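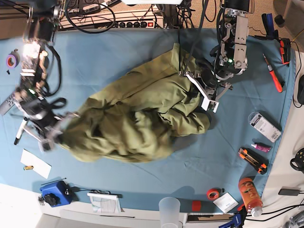 Heavy cotton canvas is harder to fold than anything else in the closet. It is stiff where you want it soft, thick at every seam, and it springs back open as soon as you let go. Most people give up and hang it on a nail. A good fold starts with the surface under it, so put a cloth down first. A light blue one under an olive green garment works well, as the edges stand out and you can see which part is a loose flap and which part is a fold. Bunched up in the middle of the table, a sleeve and a leg can look much the same, so the first job is always to find out what you have hold of.

The notes that follow cover work jackets, canvas trousers and overalls. They also work for heavy denim.

## Before you fold

Clear the middle of the table. Tape, markers, batteries and remotes can stay along the edges if there is no other place for them, but they should be out of reach of a swinging sleeve. A marker without its cap will find the one clean panel on the jacket.

Empty every pocket, including the small one inside the chest and the ruler pocket on the leg. Turn the pocket bags out and brush the corners. Sawdust and grit wear through a pocket from the inside, and a forgotten screw will put a hole in whatever is stacked on top of it.

Close the zipper and the snaps. Leave hook-and-loop tabs pressed shut, or they will pick at the cloth all winter.

The garment must be fully dry. Canvas holds water in the seams long after the panels feel dry, mostly at the collar, the waistband and the crotch. Pinch those places between two fingers. If they feel cool, hang the piece up again overnight.

## Getting a crumpled piece flat

1. Find the collar or the waistband. Ignore everything else until you have it.
2. Take one end in each hand and lift the whole thing clear of the table.
3. Give it one hard shake. Two if it has been in a bag.
4. Lay it down face first, collar or waistband away from you.
5. Pull the side seams straight, then the sleeves or legs.
6. Smooth from the middle outward with your forearm. A flat hand only moves the creases to a new place.

If the piece is too heavy to lift, pull from two opposite ends at the same time while it stays on the table. Pull low and slow. Grip the double cloth at a seam and not a single layer, especially on an old jacket where the elbows have gone thin.

Sharp creases that won't smooth out can be dampened with a sponge and left under a board for an hour. A wax-finished jacket should never be ironed. Plain canvas can be, on the cotton setting, from the inside.

## Folding a work jacket

Lay it face down. Bring one sleeve straight across the back, then fold the sleeve down on itself at the shoulder so the cuff points to the hem. Do the same on the other side. The sleeves should lie next to each other and not cross, which keeps the thick part of the bundle low.

Fold the sides in until the jacket is as wide as your shelf. Fourteen inches suits most closet shelves. Then bring the hem up to the collar in two turns. Press down hard with both hands and count to ten before you let go. Canvas takes a fold better if you give it a little time.

A jacket with a blanket lining won't stay in thirds. Fold it once and put it on the bottom of the stack.

## Folding canvas trousers

Put one leg on top of the other, seams matched, with the seat sticking out to one side. Fold the point of the seat in to make a straight edge. Then fold from the cuffs up: once to the knee, once to the waist.

Double-knee trousers are a nuisance because the patch lands right on the fold. Move the first fold to just below the patch. The bundle comes out a little longer but it lies flat.

## Overalls

Fold the straps down inside the bib before anything else and lay the buckles flat. Fold the bib down over the seat, then treat the rest as trousers. Put a rag between the buckles and the cloth if they are brass, as brass can leave a green mark in a damp closet.

## Storing

Canvas stacks well up to a point. Past 18 inches a stack leans, and the bottom piece gets creases that take a wash to remove. Two short stacks are better than one tall one.

I keep mine in two lidded Rodollow bins, with a cedar block in each. The Drikport bins are cheaper but the lids bow in the middle once they carry any weight. A cardboard box is fine in a dry room. Avoid plastic bags, even for a few weeks in October — the cloth can't breathe and it comes out smelling of the garage.

Mark the bin on the short end, where you will see it on the shelf. Write on a piece of tape and not on the bin itself. "Jackets, lined" is enough.

Refold once a year, and move the folds an inch or two when you do it. Canvas cracks along an old fold the way a map does, and waxed canvas goes first.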